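Speaker notes – Memory module seating on the Etim planning stack
Drinow technical session, Oct 12, 2024

Slide 1. Scope
Keep this short. The talk covers software only: slot pose estimation, the approach planner, and the force-guided insertion controller. Hardware questions go to the end. Mention that Etim runs the same code at Drineck and Ondwood, with different configuration files.

Slide 2. Why memory is hard to plan for
Desktop towers are full of cables that are not in any CAD model. The planner gets the case walls and the board as fixed geometry. Everything flexible comes from the wrist camera and is stored as a coarse keep-out volume. Point out that the wires run close to the slots, and that the fingers and the module both have to be included in the collision check. Early versions checked the fingers only. 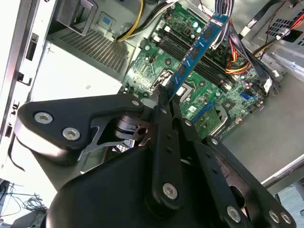 One reply to the draft of these notes asked why we don't just plan with a full cable model, given that keep-out volumes throw away usable space. Answer on stage: we tried it, and planning time went past the cycle budget. The coarse volume rejects some valid paths – we accept that.

Slide 3. Slot pose
Two stages. A detector finds the slot bank, then a line fit along the slot edges gives the angle. White latches at the slot ends are good features when visible. When the fingers hide one end, the fit falls back to the board pose and the uncertainty goes up. The controller reads that uncertainty and widens its search pattern.

Slide 4. Results
819 logged attempts, 663 seated without a retry. Say clearly that a retry is not a failure in this count. Most retries came from an angle error in the grasp, with the slot pose within limits. Do not quote the percentage unless asked; the case mix was uneven.

Slide 5. Pre-insertion check
The module should be edge-on over the bank and parallel to the slots before the controller switches from position to force mode. If the check fails, back off and estimate again. Maximum of 2 re-estimates, then stop and ask the operator.

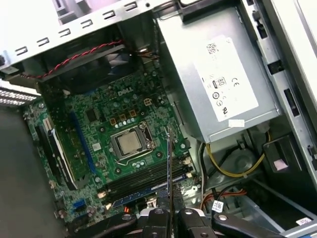 Fig. 2. Wrist view with the held part upright above the memory slots.

Slide 6. Controller settings
Show the parameter table. Search is a small spiral with low downward force. Seating force is applied only after lateral contact is detected on both sides of the slot. Roughly 9 seconds for the full insertion phase, search included.

Slide 7. Open items
Grasp angle estimate from the wrist view alone. Keep-out volumes that update during the approach – at present they are frozen when planning starts. Log format changes are in the October release; old logs need the converter.

Questions. Leave slide 4 on screen.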